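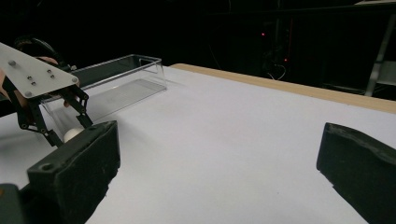 How many demonstrations per task do you need before a bimanual policy stops improving?

Depends on how much the start positions vary. With a fixed start, our curve went flat at 500. With randomised starts it was still climbing at 900, and that was a single pick and place task.

Posted in: Data collection > Handheld grippers

torquewrench_au
What's your reject rate on those 900? We throw out anything where tracking drops for more than 2 frames, and it hurts.

zfashola
18 per cent over the whole set, nearly all of it tracking. We label failures separately and keep them. Operators are told to finish the motion even if they fumble the grasp.

maes_rig
I'd disagree with keeping fumbles in the same pool. Our policy learned to hesitate over the object. Once we filtered them out the hesitation went away, with no other change to the training config.

zfashola
Did you filter on outcome or on trajectory? A recovered fumble ends in success, so an outcome filter leaves it in. We keep recoveries and mask the failed approach from the loss. The other half of the problem is synchronisation between the two grippers. We start both recordings, do a sharp open and close on each, then line up the width signals.
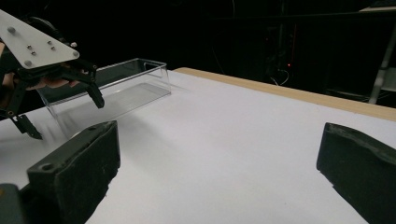

The offset drifts over a long session, so we repeat the open and close at the end and interpolate. If the two offsets differ by more than one frame, the session gets flagged and someone checks it by hand.

P. Aigner
Interpolating assumes linear drift. Ours wasn't. On the Vello clock boards it jumped when the units warmed up. Hardware trigger or don't bother.

zfashola
Fair for Vello boards. We logged ours against a reference and the residual stayed under a frame. A trigger cable also changes how people move their wrists, and I'd rather have the natural motion.

P. Aigner
Then put the residual plot in the dataset notes. I can't judge it from a forum post.

zfashola
Will add it with the 24th August release.

torquewrench_au
Does the masking script handle both arms separately, or is it one mask per episode?

zfashola
Separately. One mask per arm, same time base.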